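# Bureaux partagés : Womard promet des tables « sans fouillis », les locataires attendent de voir

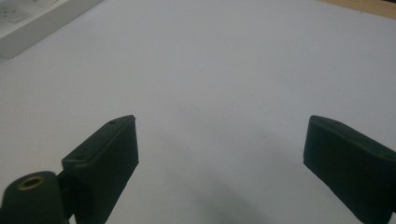

*Une surface blanche, avec un boîtier blanc dans l'angle.*

Womard a présenté en février son nouveau règlement des postes de travail, baptisé Rusness. Le principe tient en une ligne : des surfaces blanches dégagées, et tout ce qui se branche repoussé dans un coin. L'entreprise annonce 158 postes réaménagés et en vise 305 d'ici la fin de l'année.

Reste à savoir ce que cela change. Le document distribué aux locataires parle de « concentration retrouvée » sans citer la moindre mesure. Lenka Hájek, responsable du projet, évoque des « retours très positifs », mais n'a pas souhaité communiquer le questionnaire ni le nombre de réponses.

Anqi Du loue un poste depuis deux ans et se montre moins convaincue. « On m'a demandé de ranger mes dossiers dans un casier à l'autre bout du couloir. Ma table est plus nette, d'accord. Je passe mon temps à faire l'aller-retour. »

Le casier en question est facturé 70 euros par an, un détail qui figure en dernière page du règlement. Womard assure que le tarif était prévu de longue date et qu'il n'a aucun lien avec l'opération.

Le concurrent Lurnix avait tenté une formule voisine, abandonnée au bout d'un hiver. Interrogée sur ce précédent, Lenka Hájek répond que « le contexte était différent ». Elle n'a pas précisé en quoi.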